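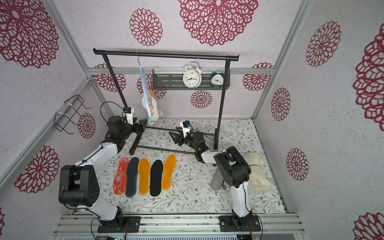
## 7. Fault 649: hanger snag during insole loading

Section 7 covers the two-arm Lestivel cell when it is running the insole task with a clip hanger on the rack. Fault 649 is raised when a gripper meets sideways resistance near the hanger and the arm controller can't tell a clip from the hanger itself. Both arms hold position. The grippers stay closed on whatever they have.

**CAUTION:** A held arm is still powered. The green light on the joint does not mean the cell is safe to enter. Keep your hands on your side of the front rail until step 3 is done.

**CAUTION:** Do not pull an insole out of a closed gripper. The fingers can close further when the load goes.

### 7.1 What you will normally find

In most cases one arm has stopped at the clips and the other is out over the floor mat, sometimes with an insole in its fingers. The arm at the clips is nearly always the one that raised the fault, but check the panel and do not guess from the position. The second arm stops in sympathy and will show HOLD with no code.

Insoles left on the mat can stay where they are unless one is under a raised arm. If it is, leave it until that arm has been parked.
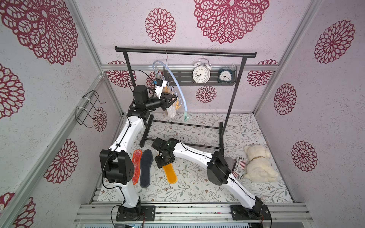
Endon reported that their night shift had been clearing 649 from the panel and restarting straight away, with the gripper still in among the clips, and that the hanger came off the bar on the next move. They asked for the restart to be locked out until the arm is clear. The lock is in the current software. If your panel still offers RESUME on the first fault screen, you have the older version and must follow 7.2 by hand.

### 7.2 Clearing the fault

1. Press HOLD ALL on the panel, even if both arms have already stopped.
2. Note which arm shows 649. Write it in the fault log with the time.
3. Turn the cell key to SERVICE. Wait 90 seconds for the joint brakes to set. The panel changes from BRAKES PENDING to BRAKES SET. If it doesn't, stop and go to 7.4.
4. Look at the faulted gripper through its own wrist camera, using the left or right camera button. You are checking three things:
 - whether either finger has gone through a loop of the hanger
 - whether a finger is pressed against a hanging item
 - whether a clip is between the fingers

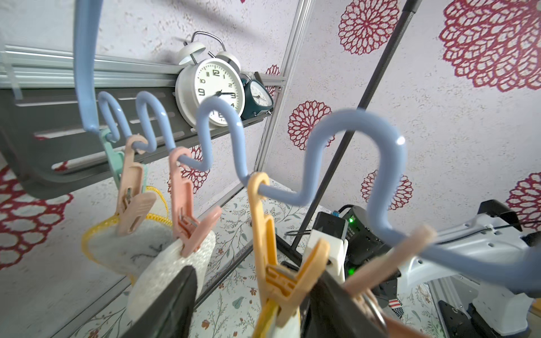 5. If a finger is through a loop, do not jog the arm. Unhook the hanger from the top bar first, keeping it level, and work it off the finger by hand.
6. If a finger is only pressed against something, choose JOG SLOW and back the arm straight out the way it came in. Don't lift. Lifting is what takes the hanger off the bar.
7. If a clip is between the fingers, support the hanger with one hand and press OPEN for that gripper only. The clip should swing free.
8. Park the faulted arm, then the other one. If the other arm is holding an insole, put your palm under it before you press OPEN.
9. Turn the key back to RUN and press RESUME.

Note: steps 7 and 8 are the only ones where your hands may be inside with a gripper about to move. One person does both the reaching and the pressing, using the hand pendant. Never have someone else press OPEN for you.

### 7.3 Before you restart the task

Turn the hanger until its clips hang free of each other. Clips bunched together are the usual cause of a second 649 within minutes of the first. Check that the clothes rack has not moved — its floor stand should be square to the front rail — and push back anything that has crept towards the arms.

Run one insole at reduced speed with a person watching. The arm should bring it up to the hanger and pause there before it closes in on a clip.

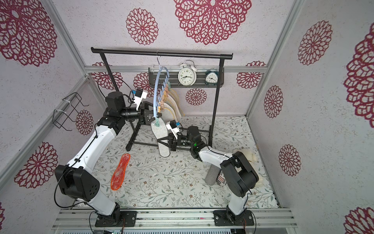

Watch the pause. If the insole swings or touches the hanger during it, press HOLD ALL and go back to the grip settings in section 5. Suvden runs a lower approach speed for thin insoles and we suggest the same if yours are bending at the toe.

### 7.4 When to stop and call

Take the cell out of use if any of these apply:

- 649 comes up 3 times in one shift on the same arm
- BRAKES SET does not appear in step 3
- an arm drops, even slightly, when the key is turned
- a gripper finger is bent or has lost its pad
- a cable along an arm has been pulled tight or rubbed

Turn the key to OFF, remove it, and hang the service tag on the panel. Send the fault log to Tamayo with form 2695. Leave the hanger and the insoles as they were if you can do so safely, and do not re-seat the arm on its base plate yourself. Brake faults are dealt with in section 9.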